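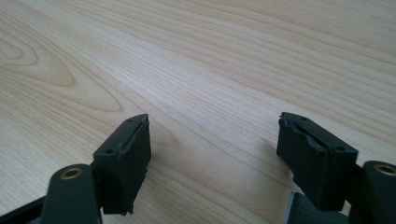 Tabletop, pale wood with a straight grain.

Haltetti Facilitator Set

A boxed set of discussion materials for people who run leadership groups at work. It was written by Raluca Neagu and Sorin Gavrilă for team leaders, ward managers, head teachers and others who are asked to lead a staff development group alongside their ordinary job. You don't need a training qualification to use it.

The set covers 13 sessions. Each one takes a single subject, such as handing over a task, giving bad news, chairing a meeting where two people disagree, or taking over a team from someone who was well liked. Groups can work through them in order or pick the ones they need. Sessions 2 and 3 belong together and should be run as a pair.

What's in the box

Facilitator's handbook, spiral bound
13 session cards, A4, printed both sides
9 participant workbooks
Case study booklet
Feedback forms (these can be photocopied)

Extra workbooks are sold in packs of three. The handbook is not sold separately.

How a session runs

The facilitator reads out a short case from the booklet and the group talks it over in pairs. Everyone then writes down a situation of their own in the workbook. What people write stays with them. The second half is a group discussion, and the session card gives questions to use if the talk dries up. At the end each person names one thing they will try before the next meeting, and the next session starts with how that went.

Most cases come from offices, hospitals and schools. Two are set in a warehouse. The Ene case, which runs through the last three sessions, follows a new depot manager over her first winter in the post, and it works best if the same people attend all three.

Group size

The set is meant for up to nine people plus a facilitator. With a larger group we suggest splitting into two and buying a second set of workbooks. It can be used with as few as three, though the pair work then has to be done as one conversation.

Changes in the second edition

The session on remote teams has been rewritten. The old session on appraisal forms has gone and there is now one on leading people who used to be your colleagues. Page numbers in the handbook have changed, so first edition session cards won't match it. Owners of the first edition can buy the new cards and handbook together as an upgrade pack — please have your original order number ready.

Using it with the Trokden planner

The workbook pages are hole-punched to fit the Trokden planner, also sold on this site. The planner isn't needed for any of the sessions.

Delivery and returns

Sets are sent from our Wastmont office. Unused sets can be returned if the workbooks are still in their wrapping. We can't take back single cards or opened workbook packs. Schools and charities may order on invoice.

The large print handbook is out of stock and will be back in December. Orders for it can be placed now and will be held until then.

Page updated November 12, 2025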